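# Zisdale Library Newsletter, September 2024

## The workshop wing opens to cardholders 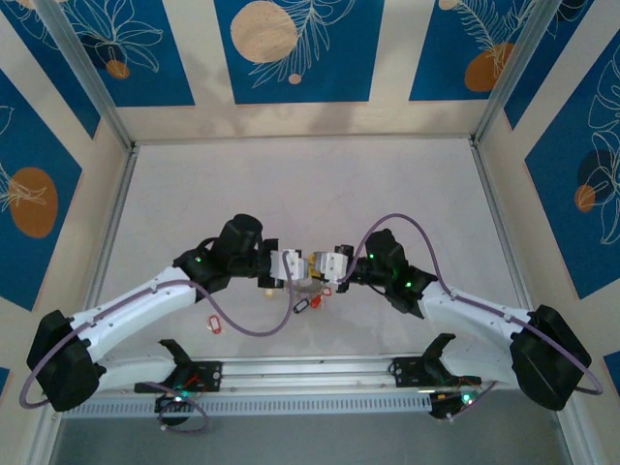
*Two arms over the gray work surface, grippers almost touching.*

The workshop wing on the lower floor is now open to anyone with an adult library card. Teen cardholders can come in with a parent or guardian. Most of the questions at the front desk this summer have been about what the wing is for, how to book it and whether it costs anything, so this item tries to answer those in one place.

The wing takes up the old periodicals store. The bound newspapers that used to be there have moved to the shelves behind the local history desk, and you can still ask to see them. Nothing was thrown out. The run of the county paper has two gaps, both of them older than the move, and we would be glad to hear from anyone who has those years in an attic.

### Booking a bench

Benches are booked in two-hour blocks. You can book at the front desk, by phone, or through your account on the library website under "Rooms and Benches." Each card can hold two bookings at a time. If you don't show up within 20 minutes of your start time, the bench goes to the next person on the list.

There is no charge for bench time. Materials are sold at cost from the cabinet by the door: sandpaper, wood glue, screws, thread, needles, bookbinding board and linen tape. Pay at the front desk before you leave. We take cards and cash but can't break large bills.

Before your first booking you need to take the safety session, which lasts an hour and covers the hand tools, the sewing machines and the small drill press. You sign a form at the end and a note goes on your card. The session doesn't have to be repeated unless you have been away from the wing for a full year.

### The tool collection

You can also borrow tools to take home. The collection started in April with a donation from the Araújo family, who closed their hardware store on Mill Street after two generations and gave us what was left on the walls. It now has 204 items. Hand planes, clamps, pipe wrenches, a tile cutter, a post level, a set of wood chisels and several cordless drills are in the catalog with everything else, and you can place holds on them the same way you would on a book.

Loans are for one week with one renewal if nobody is waiting. Please bring tools back to the desk and not to the outdoor book drop. The drop has a spring floor, and a pipe wrench has already gone through it.

Clean tools before you return them. A brush and a rag will do for most things. For the tile cutter, empty the water tray. If something breaks while you are using it, tell us. We don't charge for ordinary wear, and a dull blade is much easier to deal with when we know about it.

The tools borrowed most so far are the carpet cleaner, the long ladder and the stud finder. The ladder has a waiting list that runs into late fall, and we are looking for a second one. If you have an extension ladder in sound condition that you no longer use, call before bringing it over.

### Classes this season

Mirela Falcão is teaching the fall classes. She repaired furniture in her own shop for many years before moving here, and her chair caning class filled up the day it was announced. A second group has been added. Each caning class has room for 13 people, and you bring your own chair. Measure the seat opening before you come in and write the number down, as the cane has to be ordered to size.

Other classes on the schedule:

- Basic mending: buttons, hems and patches
- Sharpening kitchen knives and garden shears
- Repairing a book with a loose hinge
- Rewiring a table lamp
- Cutting and fitting a picture mat

The lamp class is for adults only. Bring a lamp you can carry with one hand. Floor lamps won't fit on the benches.

Sign-up sheets for all classes are at the desk. Patrons with a Zisdale address get first choice, and open places go to everyone else a week before each class starts.

### Hours, parking and the elevator

The wing keeps shorter hours than the rest of the library. It opens an hour after the main doors and closes an hour before them, which gives staff time to sweep and put the tools away. The current hours are posted on both doors and on the website.

If you are carrying something heavy, use the side lot on Drirkska Lane. It has 16 spaces, two of them marked for loading, and the side door is level with the pavement. Ring the bell and wait. The loading spaces have a half-hour limit.

The elevator was out of service for part of the summer. Norketti, the company that maintains it, has replaced the door motor, and it is running again. It is still slow to close, so give it a moment before pressing the button a second time.

### Questions

Nivaldo Sampaio looks after bookings and the tool catalog. Ask for him at the front desk, or leave a note in the tray with your name and phone number. He is also collecting suggestions for the winter classes. So far he has requests for zipper repair, bicycle tune-ups and window screens. Slips for these are next to the catalog computers.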